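About Renell School of Veterinary Nursing
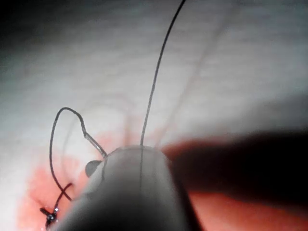 Suture thread in the practical skills area.

Renell School of Veterinary Nursing prepares students for work in animal hospitals, farm practices and shelters. The school stands on the east side of Nondberg, next to the old grain market, and has taught there for 14 years.

Our two-year program combines classroom study with supervised placement. First-year students take courses in anatomy, animal handling, nutrition and infection control. In the second year they move on to anesthesia support, surgical nursing, dental care and record keeping. Each student completes 300 hours of placement before graduation, most of them at Pringle Animal Hospital or with one of the farm practices in the valley. Evening sections are offered in anatomy and nutrition for students who work during the day.

The school was founded by Niall Yule, a large-animal veterinarian who had found it hard to hire trained nurses outside the city. The first class met in two rented rooms and had no laboratory. Dr. Yule served as principal until his retirement and remains a member of the board.

Ishbel MacKinnon was appointed principal in March of last year. She taught surgical nursing at the school before her appointment and continues to lead the second-year seminar.

Enrollment is limited to 63 students. Applicants must hold a high school diploma and provide two letters of reference, one of them from a person who has seen the applicant work with animals. The Grurkon Scholarship covers full tuition for one student from a rural district in each entering class. Scholarship applicants should submit a short personal statement with their other papers.

The school library is open to graduates and to staff of our placement partners. Visitors are welcome by appointment and should report to the front office on Market Road.

Page last reviewed 1/9/25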